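Shoe rack tidying: success depends on shelf height more than on the policy
Board: Manipulation / Methods and Results
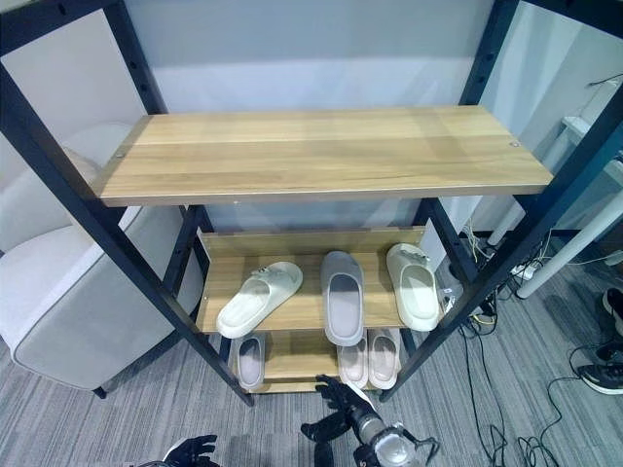 Head camera view, one hand at the lower shelf. Slippers on both lower boards.

tmarrow_lab
Posting a result from the Gondach household set before we write it up. The task is pairing and straightening slippers on an open shelf unit, bimanual, dexterous hands, head camera only. Training data is 1670 teleoperated episodes. Evaluation was 162 trials split evenly between the middle board and the bottom board, same slippers, start poses drawn from the same list.

We compared two policies. Policy A predicts hand poses in the head camera coordinates. Policy B predicts them relative to an estimated shelf plane, which is refit at the start of each attempt. I expected B to win everywhere. On the middle board they are within noise of each other. On the bottom board both drop, and B drops less. The gap between boards is larger than the gap between policies.

Failure labels for the bottom board are mostly "fingers contact front edge of board" and "slipper pushed backward." Wrong slipper chosen is rare.

quillon
How is the plane fit? With a head camera looking down over the top board, a lot of what you see of the bottom board is between the uprights. If you fit on depth you will pick up the carpet.

tmarrow_lab
Segmentation mask per board, then a robust fit on the masked depth. The carpet does leak in when the mask is loose at the front. We erode the mask by a fixed margin. Margin was tuned on the middle board, so that may be part of the problem.

Edet_user
That is the whole problem, in my opinion. You tuned on one board and report that the other one is harder. Retune per board and the gap between heights could close.

tmarrow_lab
It could account for B. It can't account for A, which has no plane and shows the bigger drop.

Edet_user
Fair for A. I would still not title the thread "more than on the policy" until B has been rerun.

hollis_k
Agree with Edet_user on the title, disagree on the cause. Reaching under a board with a hand that size leaves very little room for the wrist. Look at the bottom-center hand in the picture, it comes up to the bottom shelf from the front with its jointed fingers. The approach direction is heavily constrained before perception matters at all. We saw the same pattern on the Cuka cabinet task with fiducials on everything, so perception was close to perfect and the low compartment was still the worst.

quillon
Did Cuka use the same hands?

hollis_k
No, parallel grippers. Smaller envelope, same trend.

Walter Correa
Two questions on the protocol.

1. Was the torso height fixed across boards? If it was, the low board is also a test of arm extension, and I would want that separated.
2. Do the start poses include slippers partly under the board above? The pale gray and white one on the left of the bottom shelf is tucked under the middle shelf in your image. From the head camera that is an occlusion the middle board does not have to the same degree.

tmarrow_lab
1. Fixed, yes. I should have said so in the first post.
2. Yes, the list has them. We log a visible fraction per slipper but did not stratify by it. I will do that tonight, it needs no new trials.

Walter Correa
Please post the table even if it is flat. I have the opposite result from the Horeo runs, where visible fraction explained nearly all of the height effect, but that was with 3 shelf heights and no dexterous hands.

tmarrow_lab
Stratified result, 11 PM. Sorted bottom board trials by visible fraction of the target slipper and cut at the median. Policy A: the low-visibility half is clearly worse. Policy B: small difference, same direction. Within the high-visibility half, the bottom board is still below the middle board for both.

So occlusion is a part of it and does not explain all of it. That is compatible with hollis_k on wrist clearance and with a torso height effect. I can't separate those two with the present data.

Edet_user
And the mask margin?

tmarrow_lab
Rerun of B with a per-board margin is queued. It will be the same start pose list. I have changed "more than on the policy" to "at least as much as on the policy" in the draft. The thread title is locked by the board software.

hollis_k
For the torso, even two heights would be enough. Lower it until the camera clears the middle board and see if edge contacts go down.

quillon
That changes the camera view too. You would be moving both variables again. Keep the recorded view as a replay check, at least up to 1000 frames, and compare the predicted slipper pose before you run anything on hardware.

tmarrow_lab
Replay check first, then torso at two heights. Will post both in this thread.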